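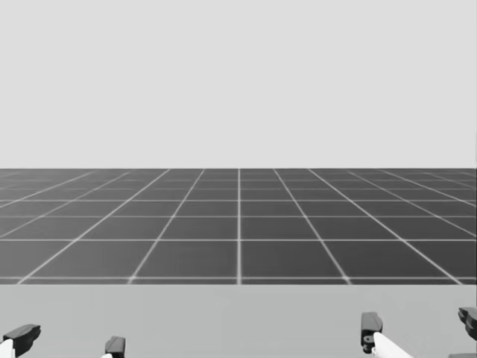 Machines still fold a towel slower than a tired parent does, in the opinion of Gillespie Gunn, and Gunn does not expect this to change before the next winter. Clemel agrees with the first half of this sentence. About the second half, the company wants to show some results.

BRISTON, December 2018 – Clemel today publishes the first findings of Ulteo, its program for testing two-armed robots on household and shop-floor chores. The work is done in simulation first, with two grippers over a bare table, before a chore is tried on real equipment.

The Ulteo list contains 151 chores, from wiping a counter to packing a carton for shipping. At present the robots complete 30 of them without help from a person. Most of these are simple pick-and-place jobs with hard objects. Cloth, plastic bags and anything with a tight lid remain difficult, and the company does not give a date for them.

"We are asked every week if the robot can clean the kitchen," said Nikau Partington of Clemel. "The answer is no. It can put a cup on a shelf, and it can do this many times. For a packing station this is already useful. For a family it is not enough."

Each chore is repeated up to 200 times, and failed attempts are published together with the successful ones. The next report will follow in July and will cover sorting of small parts, a task proposed by the warehouse company MacBrayne.

The full list of chores can be requested from the Clemel press office in Briston. Interviews are possible in English by telephone or in person.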